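Begehung Teeküche und Vorbereitungsplatz, 4. Etage
Prüfliste mit Bemerkungen
Stand: 26. Juli 2020
Geprüft von: Kevser Dağdelen
Mitgelesen: Colin Tapley

Bewertung: i. O. = in Ordnung, Mangel = zu beheben, n. g. = nicht geprüft

1. Zugang und Boden

1.1 Durchgang zum Vorbereitungsplatz frei: i. O.
1.2 Boden trocken, keine Stolperstellen: Mangel
Bemerkung: Die Matte vor der Spüle wellt sich an der Türseite. Bis zum Austausch bitte aufgerollt in Raum 112 lagern.
1.3 Fluchtwegschild lesbar: i. O.
1.4 Türschließer: Mangel
Bemerkung: Tür fällt zu schnell zu. Auftrag an Venckus ist raus, Vorgangsnummer 813.

2. Spüle und Handhygiene

2.1 Warmwasser vorhanden: i. O.
2.2 Seifenspender gefüllt: i. O.
2.3 Einmalhandtücher: Mangel
Bemerkung: Spender leer, Nachfüllpackung stand im Unterschrank. Während der Begehung nachgefüllt.
2.4 Händedesinfektion an der Tür: i. O.
2.5 Aushang zum Händewaschen: i. O.
Bemerkung: Hängt etwas hoch. Kann so bleiben.

3. Arbeitstisch und Obst/Gemüse

3.1 Tischfläche frei von Krümeln und Resten: i. O.
3.2 Oberfläche ohne Risse oder abgeplatzte Stellen: i. O.
Bemerkung: Gilt auch für die Unterseite der Tischkante, mit der Hand abgefahren.
3.3 Ware ohne Druckstellen, Schimmel oder Fraßspuren: i. O.
Bemerkung: Jedes Stück einmal gedreht. Die Mango gibt auf Druck leicht nach und sollte zuerst verbraucht werden.
3.4 Ware gewaschen: n. g.
Bemerkung: War nicht festzustellen. Wer Obst herauslegt, wäscht es bitte vorher und trägt es in die Liste am Kühlschrank ein.
3.5 Abstand der Ware zur Tischkante: Mangel
Bemerkung: Limette zu nah an der hinteren Kante. Runde Stücke gehören in die Schüssel. 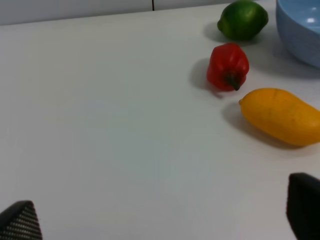 Zu 3.5: Limette, rote Paprika und Mango auf dem weißen Tisch, rechts oben die hellblaue Schüssel.

3.6 Schüssel sauber, Rand ohne Absplitterungen: i. O.
3.7 Schneidbretter nach Farben getrennt: Mangel
Bemerkung: Das grüne Brett fehlt. Ersatz von Flikberg ist bestellt, Lieferung im August. So lange für Gemüse nur das weiße Brett nehmen und nach jedem Gebrauch heiß abspülen.
3.8 Messer im Block, Klingen ohne Scharten: i. O.

4. Kühlschrank (Gondow)

4.1 Temperatur unter 7 Grad: i. O.
4.2 Türdichtung sauber und anliegend: Mangel
Bemerkung: Unten links klebrig. Mit Spülwasser abwischen, keinen Scheuerschwamm verwenden.
4.3 Offene Packungen beschriftet: Mangel
Bemerkung: 3 Packungen ohne Datum entsorgt. Der Stift hängt jetzt wieder an der Schnur.

5. Elektrogeräte

5.1 Wasserkocher (Banar), Kabel unbeschädigt: i. O.
5.2 Mehrfachsteckdose nicht in Reihe geschaltet: i. O.
5.3 Prüfplaketten gültig: i. O.
Bemerkung: Plakette am Toaster läuft im August ab. C. Tapley meldet das Gerät zur Prüfung an.

6. Abfall

6.1 Biotonne mit Deckel: i. O.
6.2 Leerung täglich abgezeichnet: Mangel
Bemerkung: Es fehlen mehrere Kürzel. Bitte nicht nachtragen, sondern ab sofort lückenlos führen.

Offene Punkte: 1.2, 1.4, 3.5, 3.7, 4.2, 6.2. Rückmeldung zu den erledigten Punkten an K. Dağdelen, die Liste bleibt bis zur nächsten Begehung im Ordner neben der Tür.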